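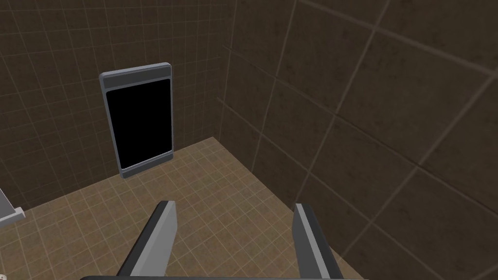 Daranee Sombatkul
Simulation Engineer, Manipulation Group

Speaker notes: Wrist camera or head camera? Two arm controllers in one simulated room
April 9, 2018

Opening

Start with the question, before the agenda. We have a two-armed robot in the Jugah simulator. It has a camera on the head and a camera at each wrist. We have two arm controllers, Inora and Clendora. Which controller goes with which camera, and does it matter?

Short answer for people who leave early: it matters for the last part of the reach and very little before that.

Say clearly that everything in this talk is rendered. We have no hardware results to report. If someone asks about transfer to a real arm, point to the last section and move on.

Credit: Jaruwan Sombatkul wrote the logging and the replay tool. I ran the comparisons.

Setup

The room is Dundeo, our furnished test room. Same furniture and same lighting for both controllers. The gripper is a plain parallel type with two flat fingers. We did not change the finger geometry at any point. An earlier draft of this talk included a second finger shape, and I took it out because the contact settings were different and the comparison was not fair.

Inora is a position controller. It takes a target pose, plans a joint path and follows it. It replans only when the target moves by more than a set threshold.

Clendora is a velocity controller. It takes the camera error at every tick and turns it into joint velocities. It has no plan to go back to if the target leaves the view.

Both run at 100 Hz. A run ends on a grasp, a collision, or 300 seconds of simulated time. The total is 1,130 runs. Do not read the table aloud. Let people look at it.

What the wrist camera gives you

The fingers are always in view and always in the same place. Useful for two things: the open width can be checked against the commanded width, and the gap between the fingers can serve as an aiming mark. Clendora uses it that way directly.

The cost is that the view turns with the wrist. With the gripper pointed at a wall or a ceiling, the camera gets tiles and maybe a window, and the table is gone. Regular tile grids are a bad case for our feature matcher. One tile corner looks like the next, and the pose estimate can slip by a whole tile without any rise in the reported error. Pause here. Most of the questions at the dry run were on this point.
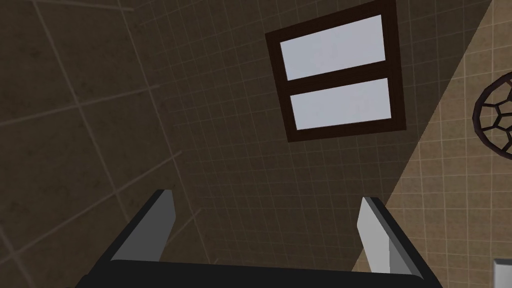 What the head camera gives you

Context, mainly. The table, the objects on it and both arms can be in one view. The target pose for Inora comes from here, and it is stable as long as the arm does not cover the target.

Occlusion is the weak point. With the left gripper low over the tabletop, the forearm and hand can hide part of what they are reaching for. Inora handles this well enough. It keeps the last good target and finishes the path. Clendora on the head camera does badly, since it slows down as the error signal gets noisy and then drifts sideways.

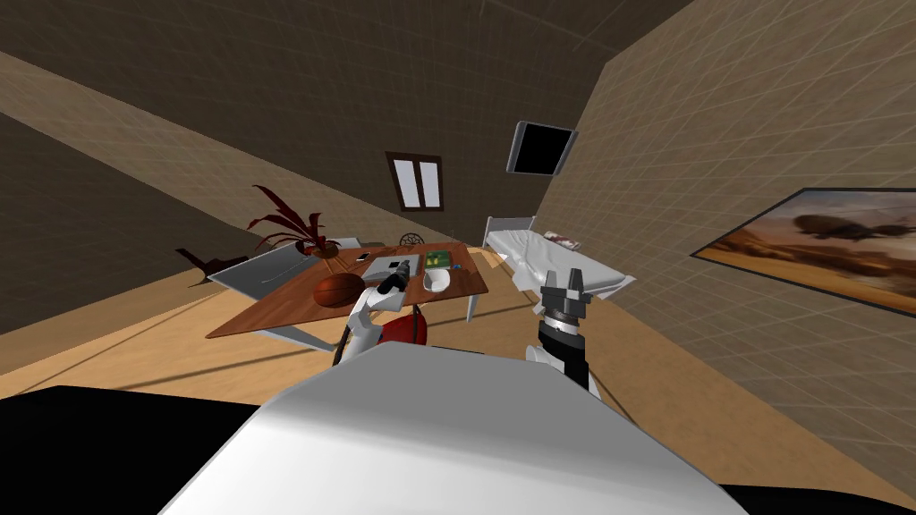
The second arm also has to go somewhere. We parked the right arm with its gripper raised for the head camera runs. Parking it low was worse for Inora's planner, which kept treating it as an obstacle near the table edge and taking the long way around. Parking it high costs nothing in planning time, but that wrist camera is then no use for the task. If we want two wrist views of the table, the parking pose has to change and the planner settings have to change with it.

Results by phase

Far reach: no real difference between the four pairings. Inora is a little faster because it does not correct as often.

Near reach: Clendora on the wrist camera has the fewest finger collisions. Inora on the head camera comes second. The other two pairings are not worth running again.

Recovery: Inora only. When Clendora loses the target it stops, and something else has to bring it back. We tested a simple handover, where Inora takes the arm after the wrist target has been missing for roughly 300 ms. A shorter wait made the two controllers trade the arm back and forth.

The handover is the part I would keep. It is a small change and the code is already in the replay branch. 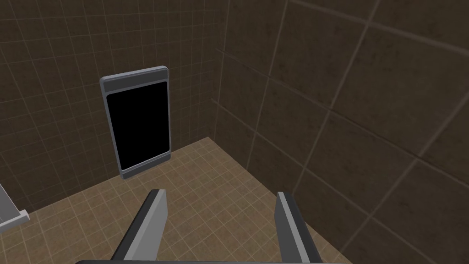 One caution about the wrist runs. Small changes in wrist angle move the far wall a long way in the view and leave the fingers where they are. If you average image difference over the whole picture, you will think the camera is more sensitive than it is near the fingers. We now mask the fingers and palm before computing anything. Runs logged before the mask went in are marked in the results file and should not be mixed with the others.

Limits

Lighting in Dundeo is even and soft. The wrist camera will have a harder time with glare and with its own shadow. Neither controller was given camera delay. On a real arm Clendora will feel the delay first, and I expect its gain will have to come down.

Contact between the fingers and thin objects is still poor in Jugah. We left thin objects out of the target list.

Next step is the same comparison with delay added, planned for May. Questions about log format go to Jaruwan.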